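Vonmont Viklund Hand-Held Gripper

Demonstration recording tool for two-finger manipulation

Home / Data Collection / Hand-Held Tools / Viklund

The Viklund is a hand-operated parallel gripper with a camera bracket above the fingers. The operator carries it to the work, picks up and puts down objects with it, and records each attempt as a demonstration for training a manipulation policy. No arm is needed during recording. The finger geometry is the same as on the arm-mounted Viklund A, so that what the camera sees near the contact point during collection matches what it sees during deployment.

Specifications

Maximum opening: 100 mm
Weight without camera: 294 g
Actuation: trigger, spring return
Fingers: black, removable, screw mounted
Contact surface: replaceable foam strip, adhesive backed
Finger width sensing: magnetic encoder on the trigger linkage
Camera mount: fixed bracket, downward tilt 45 degrees
Data connection: USB-C
Storage: on the host computer or the Bader recorder (sold separately)

Fingers and contact strips

Each finger is held to its carriage by screws and can be changed with the hex key supplied. Tighten until the finger has no side play, then stop. The carriage inserts are brass and will pull out if the screws are forced.

Foam strips are a wear part. Replace a strip when it lifts at a corner or stays compressed after the trigger is released. A strip that has gone hard changes the closing width recorded for thin objects, and the encoder offset should be set again after every replacement. Strips may be fitted to one finger or both. If only one is used, fit the arm-mounted gripper the same way and record the arrangement in the session file.

Both fingertips should remain in view at full opening. The recording software checks this at startup and will show a warning if either side of the image is covered by a cable or a sleeve. Fingers of another color can be ordered, but a policy trained on black fingers should be run on black fingers.

Recording

A session consists of a calibration step followed by any number of episodes. Calibration takes place against the printed board in the kit and is valid until the camera is moved on its bracket. An episode starts with a short press of the side button and ends with a second press. A long press discards the current episode.

The following streams are written for each episode:

– camera video
– finger opening in millimeters
– inertial readings
– button events and operator notes

Position is computed afterward from the video and inertial streams. This step fails if the view contains too little texture, which happens most often over a bare, single-color surface held close to the lens. A patterned cover on the table and a few fixed objects in the background are usually enough to correct it. Bright windows are acceptable at the side of the view. Exposure should be locked before the first episode, with the gripper held over the work area and not pointed at the window.

Move at normal hand speed. Very slow demonstrations train slow policies, and fast wrist turns blur the video. At the end of each grasp, hold the trigger closed for a moment before lifting, which gives the segmentation tool a clear boundary between approach and transport.

Failed grasps are worth keeping when the operator recovers and completes the task. Mark them with a note. Episodes in which the object is dropped outside the work area should be discarded.

Episode review

Recordings open in the Zarar viewer, version 2 or later. The viewer plots finger opening under the video and flags gaps in the position track. Flagged episodes can be trimmed or rejected. Export is to a single folder per session, with one subfolder per episode and a plain-text index.

Kit contents

The kit has 13 parts:

– gripper body with trigger and encoder
– left finger
– right finger
– camera bracket
– wrist strap
– USB-C cable, straight
– USB-C cable, right angle
– hex key
– pack of finger screws
– pack of foam strips
– calibration board
– carrying case
– printed quick guide

The camera is not included. A list of supported models is kept on the downloads page.

Compatibility

The first-generation Viklund body accepts the current fingers but not the current bracket. Owners of a first-generation unit who need the new camera position should order the bracket adapter, available from September.

Support

Product questions: Wanpen Pongsiri
Calibration and software: Tala Saliba
Spare parts and returns: Anika Delacroix

Page last revised May 4, 2022. The section below was added in this revision.

Collecting in clutter

Single-object recordings on a clear table are a good way to learn the tool, but they transfer poorly to household settings. For general picking, we recommend a dense mix of everyday goods: boxes, tubes, rolls, soft toys, brushes and small packets, lying over one another and at different angles. Flat packages are harder than they look. The lower finger tends to catch on whatever lies beneath, and the operator should tilt the tool until one edge of the package is clear before closing.

Choose the target before pressing the button, and name it in the note field. Rearrange the table between episodes, including the items that were never picked. Keep large rigid objects toward the back or sides so that the body of the gripper has room to come down between them.

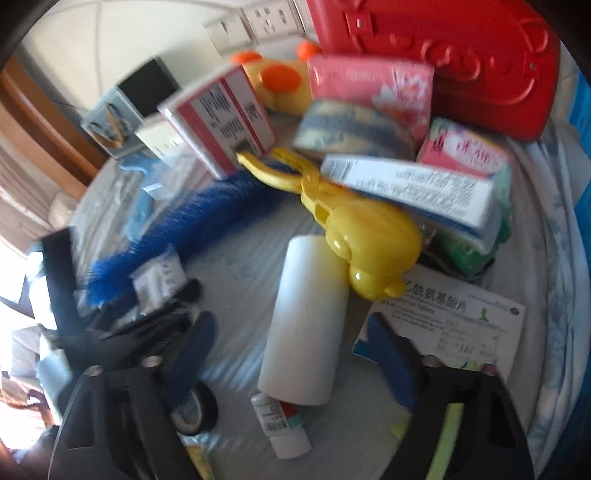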